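Section 6. Lunch bags on the two-arm table

If you came here from Section 5 you already have the arms powered and the table wiped down. I wrote this part for the people on the Skerusmont packing floor who used to fill these bags by hand, because that was me until February 2019 and I remember how little of the Hedegaard binder made sense on my first morning with it. So I've kept it in the order you do things at the table.

Before you start

You need the Fasard job sheet for your shift (ours is usually 200 bags), your badge, and the Uvier tablet charged past halfway. The tablet gets cranky under that and drops the recipe, and then you're back at step 1 with a line of people looking at you!

Note: You are still the packer. The arms do the reaching and the pinching, you do the deciding. If a piece of fruit looks wrong to you, pull it. The system won't argue, it just logs a manual pick under your badge and carries on.

Loading a job

1. Sign in on the tablet and open recipe 1203. That's the soft cooler bag with fruit. If you see 1203 with a little padlock next to it, the last shift forgot to sign out, so tap the padlock and put in your own badge.

2. Lay one bag flat on the table with the zipper side toward the arms. Don't fuss with it too much. I used to square mine up to the table edge every time and it bought me nothing.

3. Tuck any loose strap away from the opening. A strap lying over the opening is the number one reason a run pauses on us.

4. Set out the items for the first bag within reach of both arms. Fruit goes in loose, no tray.

5. Step back behind your chair and press Ready. Both arms go to their start position, wait, then one goes for the bag and the other stands by.

CAUTION: Hands off the table once Ready is lit. If you've forgotten something (I forget something most days), press Hold first and wait for the tone. Then reach in.

6. Watch the first bag all the way through. After that you can look up every now and then, and you'll get a feel for the sound of a good one.

When it pauses

The tablet shows a code and a short message. The one you'll meet most is 74, "opening not found." Press Hold, wait for the tone, pull the sides of the bag apart a little with your fingers, step back, press Resume. If you get 74 twice on the same bag, swap the bag and put the first one in the gray bin for me to look at. Please don't keep hitting Resume. I did that in my first week and spent the afternoon filling out forms.

CAUTION: Never pull fruit out of closed fingers. Tap Open on the tablet and catch it.

Note on bananas: spots are fine. We had a long back-and-forth with the front office over this and the answer is that freckles go, splits don't. The arms can't tell you which is which, so have a look as you set them out.

What changes for you

People ask me this more than they ask about the steps, so I'm putting it in the manual where it can be found. The old station was standing, all day, zip and fill, zip and fill, and my wrists were toast by Thursday. Now it's one person per table, with a chair, and you rotate to the dock or to checking after lunch. The bag target per table stayed at 200. What did get harder is staying awake to it, I won't lie. Sitting and watching is its own kind of tired, so take the rotation even when you're on a roll.

The shift lead can't see your manual picks as a score. They go to the maintenance log and that's it. If that ever changes, it'll be in the July revision of this section with a line in bold.

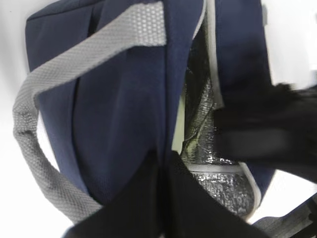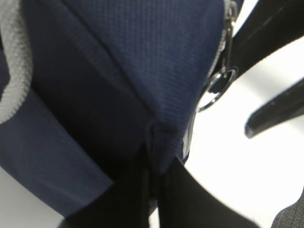
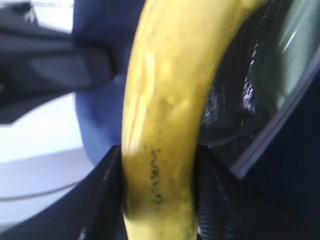
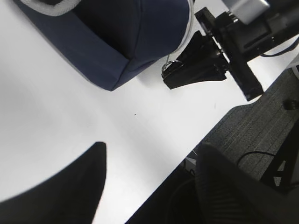 Fig. 6-1. Recipe 1203 at the two-arm table: navy bags and fruit work, views from the arms.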